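Admissions Office Diary: August, Interview Planning

The office opened the month with the applicant count for the coming cycle at 1,057, and with the usual question of how many of those applicants the school can interview in person. The answer for the present is the same as last year. The interview calendar allows 31 interview days between the fall and the early spring, and the Dean's office has confirmed that no further days will be added.

The morning was given to the multiple mini interview. Dr. Oliwia Nowicki chaired the station review in the Olszewski Room, with six faculty raters present and two joining by telephone. Each station was read aloud, timed, and marked for clarity. Two stations were withdrawn. The first asked applicants to deliver bad news to a neighbor about a damaged fence, and last year's raters had given nearly every applicant the same score. The second depended on some knowledge of how hospital billing works, and the group agreed that applicants with family in medicine would have an advantage there.

A replacement for the billing station was proposed and accepted in draft. The applicant will be told that a classmate has missed several sessions of a shared lab project and will be asked to speak with that classmate, played by a trained actor. The draft runs long. Dr. Nowicki asked that the opening prompt be cut to what a person can read comfortably in two minutes, and I have undertaken to circulate a shorter version.

There was a longer discussion of rater training. Some faculty members continue to score the whole applicant and then adjust the separate marks to agree with that first impression. The written guide warns against this on its second page, but the warning is evidently not enough. It was decided that each rater will score three practice recordings before the first interview day and will go over any wide differences with a member of this office. Raters who served last year are not excused. 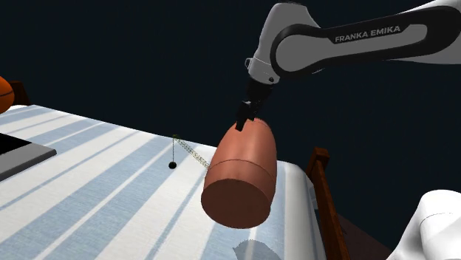 Computer rendering of a Franka Emika arm with a two-fingered gripper.

After lunch Mr. Bogumił Kubiak presented his review of secondary essays. He had read the prompts used by this school over the past several cycles and set them beside the essays of students who were later admitted. His chief finding is that the prompt on hardship has become less useful with each year. Applicants appear to feel that they must produce a serious misfortune, and those who have not had one either enlarge a small event or apologize for the lack of it. Mr. Kubiak recommends a plainer question: describe a responsibility you held for at least a year, and what you would do differently in it.

I support the change, with one reservation. A full year may be difficult for applicants who have moved often or who have worked seasonal jobs. The wording was left open until the next meeting.

The situational judgment test was also raised. The school will continue to require a score and will continue to withhold it from interviewers until their own marks are entered. Several members would like the score removed from the first screening altogether. No vote was taken, as the figures from last year's entering class are not yet complete.

At four o'clock I returned two calls from premedical advisors. The advisor at Skutden College asked whether a committee letter would still be preferred over individual letters. I confirmed that either is acceptable and that no applicant is marked down for the choice. The advisor at Nirden asked about online coursework in the prerequisite sciences. Lecture courses are accepted in that form, and laboratory courses are reviewed one by one. The public page says this, but in a paragraph that is hard to find, and I have asked for it to be moved nearer the top.

The scheduling system, Tetent, still sends interview invitations with the time shown in our own time zone only. Last year one applicant on the West Coast arrived for a video interview three hours late as a result and was given another date. A correction has been requested before invitations begin.

Remaining for tomorrow: the short version of the lab project station, the parking letter for interview days, and a reply to Dr. Nowicki on the order of the practice recordings.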